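Skip to main content
Kodikara Supply Catalog
Home / Packing Room / Bands and Bags

Tresia Clear Zip-Top Bag, with Rubber Bands Sorted by Color
Item 1846
Sold by the carton. Available to account holders and to schools, libraries and public offices on request.

Overview
The Tresia bag is a clear plastic bag with a zip closure, supplied for the storage and issue of small loose goods. It is offered alone or together with thin rubber bands in red, blue and green. The bands are sorted by color before dispatch and each color is bagged separately, so that a department may assign one color to each class of work and reorder that color alone.

The bag carries a white label area near the closure. Customers are advised to write the color code and the date of opening on this area before the bag is filled.

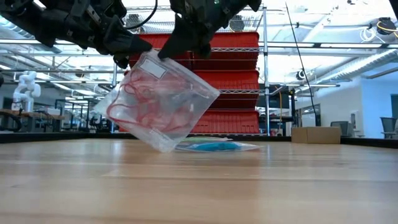

Bags are supplied in one size only. The closure may be opened and resealed in ordinary use. Bags which no longer close along their full length should be withdrawn from service and placed with film plastics where a local collection exists.

Contents of the carton
Bags, clear, zip-top: 600
Bands: red, blue or green, as ordered
Color code sheet: one
Mixed colors within a single bag are not supplied.

Preparing the packing surface
Bands should be sorted on a smooth, dry tabletop. A light wood surface is suitable, and all three colors show well against it. Remove crumpled wrapping and other waste before the bands are laid out, and keep closed cartons toward the back of the table.
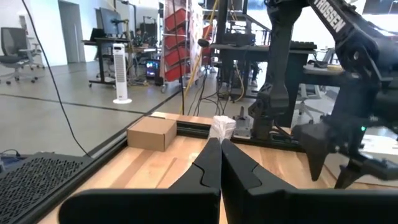
Sorting and refilling
Empty one color at a time onto the table and keep the groups apart. Tangled bands should be separated by hand. Do not pull a knotted group through the mouth of the bag, as this strains the closure. Lay the bag flat, place the bands inside, press out the air and close the zip from one end to the other.
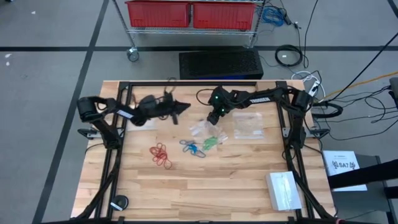 Any band that is cracked or sticky should be discarded at this stage. Filled bags are best kept in a closed bin or drawer, away from direct sunlight and heated pipes. Under these conditions the bands may be held in stock for 9 months.

Ordering and delivery
Orders are accepted in whole cartons, to a limit of 6 per delivery. Goods are dispatched from the Skestoldale warehouse. Orders received before noon are processed the same day. The annual price list is issued in October.

Inquiries
Orders and accounts: Shahnaz Marikar
Returns and replacements: Janaka Wijesinghe

Related items
Plernach bin labels, white
Plernach color code sheets, replacement pack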